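Last updated: June

Shelves, mugs and the stuff on top

She runs the homeware side at Dromari, a small shop that sells secondhand furniture and the bits that go on it. We talked at 7 in the morning, before opening, standing up. She had a delivery coming. So quick questions, quick answers, and I have cut very little.

The subject was low shelving. Gray wood grain, open compartments, a few things in it and a few on top.
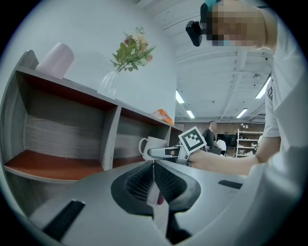
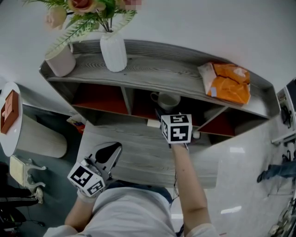
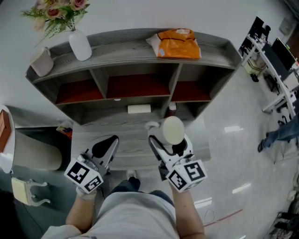
Gray wood-grain shelf unit with open compartments. The white mug is in the first and third pictures.

Where do you start with a unit like this, I asked. "Empty. Always empty. People shuffle things along the shelf for an hour and wonder why it looks the same. Take it all out, wipe it, have a cup of tea. Then put back half."

Half? "Half. The rest goes in a box in the hall and if you don't miss it by the end of the month, it goes."

She likes mugs on open shelves, which surprised me. I'd have said cupboard. "A plain white mug is fine anywhere. It's the novelty ones you hide. And turn the handles the same way — it takes no time and it looks like you meant it." She keeps hers on the lowest level at home, where her kids can reach. Two have been broken in a year. She is relaxed about this.

We got on to the red-brown inside the compartments, against the gray outside. She was very firm here. "Leave it. Customers ask me for paint to make it all one color. I tell them no. White china against a dark red-brown, it's lovely, you can see the thing. Paint it gray and your white mug just looks cold."

Then flowers. Dromari sells artificial ones by the stem, mostly roses and ferny green stuff, and she gets more questions about them than about anything else in the shop. "Pink roses are easy. Peach, pale pink, a bud or two, some leaf sticking out the side. The mistake is making it round like a wedding cake. Let the green go where it wants." Dust? "Hairdryer, cool setting. Outside if your neighbors don't mind."

And vases? She goes for pale ones, and puts them to one end. Never the middle. "Middle is for a clock on a mantel. On a long low unit you want the tall thing at the end, then a gap. I'm serious about the gap. People see a gap and they fill it with a candle."

Small things are her real enemy. Boxes, little bottles, packets of something you were going to put away. She doesn't pretend hers is any better. "There's always a packet on top. Always! You come in, you put it down, it lives there now." Her fix is one spot, low down, for whatever is in transit. Empty it before bed. She manages this most nights, she says, and then she says well, some nights.

I asked about makes, because readers always write in. She has had pieces through from Oltico and Meireles and rates both, though the Meireles units are heavier then they look and need two people on the stairs. Unow she finds a bit thin in the back panel. "Fine for mugs. Not for books. Books will find you out."

Money. She won't give prices for the shop as stock changes too fast, but her own unit at home cost her 70 dollars used, and the same thing new was 200. There was a scratch on one side. That side is against the wall.

Last one, as the van was pulling up outside. Table in front of the shelves, yes or no? "Yes if you can still get to the shelves. If you're leaning over the table every time you want a mug, pull it out a bit. Your back will tell you." She also said somehting about felt pads for the feet but she was already halfway out the door — I think it was put them on before you load the shelves, not after.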